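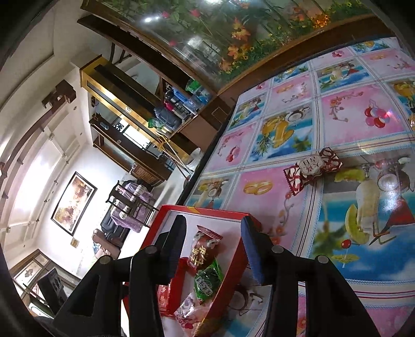

Griet Brouwer keeps the spare key to the Golldale hall on a nail inside her pantry door, next to the calendar. It has hung there for most of the time she has run the Saturday supper, as everyone still calls it, although it moved to a weeknight years ago and the name never caught up.

The supper is a shared meal held in the hall once a month. People bring a plate, or they bring nothing, and they eat together at long tables. There is no ticket and no roster. Brouwer, who moved to Golldale from Gorkham after her husband retired, took it over from the woman who had started it, and she has been turning up early to put the urn on ever since.

I met her at her kitchen table to talk about how the supper works, what people bring, and why she thinks it has lasted when the tennis club and the film nights did not.

"The first one I went to, I took a potato salad and so did five other people," she says. "I went home with most of mine. I thought, well, somebody ought to organise this. Then I got the job and found out that you can't. If you tell people what to bring, half of them stop coming."

She tried. In her first year she put a sheet of paper on the noticeboard at the shop with columns for mains, salads and sweets. It filled up quickly, and on the night the food did not match the list at all. One man had put himself down for a casserole and came with a bag of mandarins, and was so embarrassed that he stayed away for two months. She took the sheet down and has not put up another.

"So some nights we have a lot of dessert. People cope."

The hall seats 137 under the fire rules, a number painted on a board by the door. The supper has gone near that only at the end of a football season, when the club came straight from the ground in their socks. On an ordinary night it is a much smaller crowd, and Brouwer sets out the tables at the kitchen end so that people have to sit close to each other.

She is firm on this point. When the tables were spread through the whole hall, families sat with their own families and went home early. With the tables pushed up, a person looking for a chair will usually end up beside somebody they don't know well.

"You pass the bread to them. You have to say something when you pass the bread."

The food has changed over the years. When she started it was mostly roast meats, pasta bakes and slices. Now there are dumplings, a lentil dish that comes in a pot the size of a bucket, flatbreads wrapped in tea towels, and a cold noodle salad that is always the first thing finished. Packet food turns up as well, from people who come off shift with no time to cook. Brouwer has heard complaints about that and has no patience for them.

"A woman said to me, that's only from a shop. I said, so is your flour. If somebody has worked all day and stopped on the way to pick up biscuits or chips or lollies for the kids, they've thought of us. I put it in a bowl and it goes on the table with the rest."

Siebe Verbruggen has been coming to the supper for longer than Brouwer has been running it. He is a retired fitter who worked at the Pretard mill until it closed, and he joined us halfway through the morning with a jar of pickled onions, which he put on the bench without comment.

He first came, he says, for the free meal. He was living by himself in a rented room behind the service station and his cooking was limited to eggs.

"I told them I'd left my plate in the car," he says. "I didn't have a car."

The next month he brought a loaf of bread, and later he learned to make a fish pie from a man on his shift. He still makes it. The recipe is not written down anywhere, and when I asked for it he gave me the ingredients without any amounts: white fish, leeks, milk, a bay leaf, mustard powder, mashed potato on top, and cheese if there is some in the fridge.

"You look at the dish and you put in enough to fill the dish," he says.

Brouwer says the pie is good but that he makes it too salty in winter. Verbruggen says that people want more salt in winter.

The running costs are small. The shire lets them have the hall without charge, and the power and cleaning come to $920 a year, which is paid out of a tin by the door. People put in what they like. Brouwer empties it at the end of the night and writes the total in an exercise book. There has been one bad year, when the urn and the oven both failed in June, and the Navaratnam family, who run the hardware shop, lent a gas burner and two big kettles until the oven could be fixed. The kettles were never asked for and are still in the hall cupboard.

She is particular about the kitchen. Hot food has to come hot or be heated through before it goes out, cold food goes in the fridge until the grace is said or the speech is over, and anything that has been on the table all evening is thrown away or goes to Verbruggen's neighbour's chooks. Labels are encouraged. A boy had a reaction to cashews some years back – he was fine by the time he got to hospital – and since then there has been a pile of cards and a pen at the end of the bench so that cooks can write down what is in a dish. For anything that comes in a wrapper, she asks that the wrapper be kept.

"Leave it in the packet, or stand the packet next to the bowl. Then a parent can read it. If it's in another language, we find someone who reads that language, and there's nearly always someone."

The supper stopped for part of 2020, like everything else. The last notice on the board from that time is dated 4/9/20 and says only that the hall remains shut and that soup can be left on doorsteps by arrangement. Brouwer kept it, folded into the back of the exercise book. She and Verbruggen drove the soup around in his ute, 32 containers on the biggest night, and he remembers mainly that the lids were no good and the tray smelled of pumpkin until Christmas.

Some of the people they left soup for had never been to the supper. A few of them came when the doors opened again, and a couple of those now come every month. One is a widower who lives out past the silos and who had told the post office that he did not like company. He sits at the end nearest the heater and takes home the bones for his dog.

I asked Brouwer who will run it after her. She said she had been asked that before and did not much care for the question, but that there were younger people who could do it if they were let alone to do it their own way.

"They'll want a group message and all that. That's fine. They'll probably try a sheet of paper with columns."

Verbruggen thinks the one thing they should not change is the washing up. There has never been a dishwasher in the hall. Whoever is nearest the kitchen at the end picks up a tea towel, and the talk that goes on at the sink is, in his opinion, better than the talk at the tables. He once heard a whole land sale settled there between two brothers who had not spoken for years. Brouwer says it was a tractor and that they had been speaking perfectly well.

Before I left she showed me the box of lost property that lives under her stairs. It holds mostly dishes: a blue enamel roaster, several glass lids that fit nothing, a cake tin with masking tape on the base and a surname worn off it. She takes the box along each month and puts it by the door, and each month she brings most of it home again.

"Tell people to come and get their dishes," she said. "You can put that in."

The Golldale supper starts at six. Bring a plate if you have one.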